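11 March 2022

Listening notes, Grerkis single. Played the rough mix for Solange twice and she was humming the chorus by the bridge – good sign! The vocal still sounds harsh near 4000 Hz, so I pulled it down a touch.
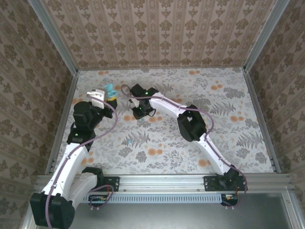 Skarphéðinn wants the intro shorter (he always does) and he may be right.
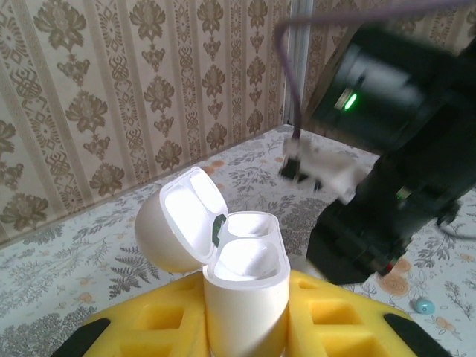

*Open earbud case in yellow foam*

Tried the Kedex remix next. Kick is muddy below 200, lovely synths though.

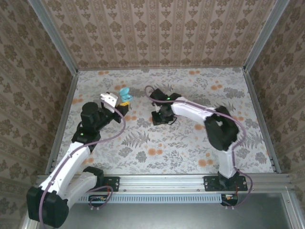
Still need lyrics for verse 2, and someone has to call Nalness back over the video.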